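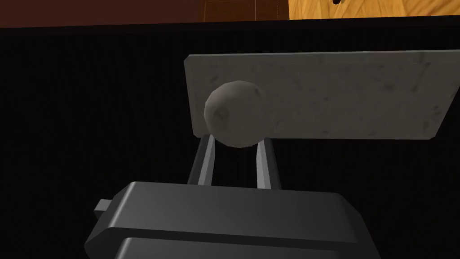 Most beginner renders come out flat for one reason: the light hits every surface the same way. A single light placed well will do more for a simple model than an hour spent on materials. Start with a dark background and one plain gray object. A round gray ball against black shows the effect clearly, and a dark boxy part with beveled edges is a good second test, as the top face can pick up a lighter sheen while the sides drop into shadow. Leave color out until the shading works.

The steps below use the free version of Zultudero, but the menu names are close in most 3D programs.

Step 1. Open a new file and delete the default light. Set the world color to black. If you skip this, the background will keep adding a little light to everything and the shadows will look washed out.

Step 2. Add a sphere and a cube. Turn on smooth shading for the sphere only.

Step 3. Bevel the edges of the cube. Set the width to 5 percent of the side length and use 2 segments. Perfectly sharp edges catch no highlight, so dark objects lose their outline.

Step 4. Add one area light above the objects and a bit to the left. Make it wider than the cube. A small light gives hard shadows, a large one gives soft shadows.

Step 5. Give both objects a plain gray material. Set roughness near the middle of the slider. Go darker on the cube if you want to see how much the top face still shows.

Step 6. Do a test render at low quality. Move the light, render again, and compare. Change one setting at a time.

Step 7. If the shadow side disappears completely, add a second light on the other side at a much lower strength. Turn off its shadows if your program allows it.

Save the file as a template. I keep mine in a folder called Gulyás and open it whenever I start a new model.

Common problems

Grainy shadows: raise the sample count. I use up to 1269 samples for a final image and far fewer for tests.

White spots on the sphere: the light is too close or too strong. Move it back first.

Bands in the dark areas: save as 16-bit PNG.

Last updated 13 Jan 2024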